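Talks & Handouts / Rooms and Light
41 shares

LOOK UP: GETTING MORE OUT OF A PLAIN WHITE ROOM
Speaker notes, Sneha Bisht
Clurkbridge, 19 June 2026

Start before the first slide. Ask everyone to shut their eyes and tell me what the ceiling of this room looks like. Colour? Tiles or plaster? Where are the lights? Give them a good ten seconds, it's always longer than it feels. Then eyes open, heads back, and let them have a laugh. People will get the carpet right, and probably the door, and almost everyone has a stab at the ceiling and misses.

Who I am, quickly. I fit out workrooms for small outfits: repair benches, sewing studios, the odd training room. Before that I spent years working in rooms I didn't like and assuming it was me. It was usually the light!

The Bundgate job (my favourite story, don't rush it). A sorting room, white all over, with a low ceiling and staff who kept complaining it was gloomy. They'd been quoted for a full set of new fittings. Pankaj Maurya and I went in with a light meter, a roll of masking tape and a ladder, and we took 49 readings at bench height, marking each one on the floor plan. The brightest was 964 lux, right next to a bench used for stacking empty tubs. The bench where people read labels all day was in the shadow of a shelving unit. So we swapped them. I still get excited telling this one, because you could hear the room go quiet when they sat down at the new spot.

PAUSE. Ask if anybody has a bench like that. Someone always does.

Next bit is the walls. White walls are lovely to work with and people underrate them. They throw light back at you for nothing. But they only do it if you leave them some clear space, and the first thing most of us do with a white wall is put a tall cupboard in front of it. I'd like everyone to go home and find one stretch of wall they can open up. Even a metre helps. Put the tall stuff where the light was never going to reach anyway.

Mention paint, but briefly. Matt or low sheen. Gloss gives you hot spots and you'll be shifting your chair all afternoon to dodge them. If someone asks about off-whites, say yes, warm ones are fine, and move along or we'll be there until dinner. 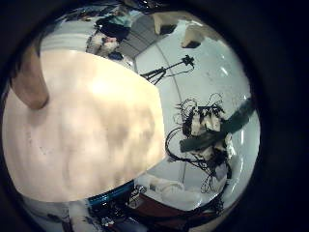
Ceilings carry far more of the mood than we give them credit for, and this is the slide to slow down on. A pale ceiling and pale walls running into each other will make a modest room feel generous, and I love that about them. Get the audience to compare the light fittings with the wall. The fittings are boxy, with shadowed undersides, and the wall past them is the bright part. Then the grey panel with its faint grid lines, which gives the eye something to measure the room by. And the black tripod stand! Thin legs, and you can pick them out straight away with a white wall behind. Try the same stand against a dark bookcase and you'd be feeling for it with your shin.

That takes me into contrast. My rule for anything you might trip on or reach for in a hurry: put it against its opposite. Dark stand, pale wall. Pale tubs, dark shelf. If you can't change the background, tape is cheap, and a band at ankle height on each leg does the trick.

Demo (skip if we're running late). Hold the white card behind the black clamp, then the charcoal card. Ask the back row when they lose it. Walk backwards a bit if the room's long enough.

Glare. Stand where the work happens, sit if the work is done sitting, and hold a small mirror flat on the bench. Whatever light you see in the mirror is what a glossy page or a screen will show you. Turn the bench before you buy anything. A quarter turn has fixed more of my jobs than new fittings have.

Common question: "Do I need a meter?" Good to have, and you can borrow one. The Ondness tool library lends them out for up to 2 weeks. A phone app will do for comparing one corner with another, but I wouldn't trust the number itself.

Another common one: "We rent, what can we do?" Plenty. Shift benches, clear walls, dust the diffusers (please dust the diffusers), ask the landlord about dead tubes. Take your readings in November as well as in winter if you've got big windows, the difference is huge.

Homework slide. Sketch your room on one sheet of paper. Mark every light. Mark where people sit. Colour in the stretches of wall you can see from each seat. Bring it to the afternoon session and Pankaj and I will go through as many as we can with you, and I mean it, bring the messy ones, they're the most fun.

Check beforehand: blinds cord on the left side, where the dimmer is, spare battery for the meter, both cards. Leave the house lights up for the opening and don't let the tech drop them for the slides.

Finish with eyes shut again. Same question about the ceiling. Then questions from the floor.

2 comments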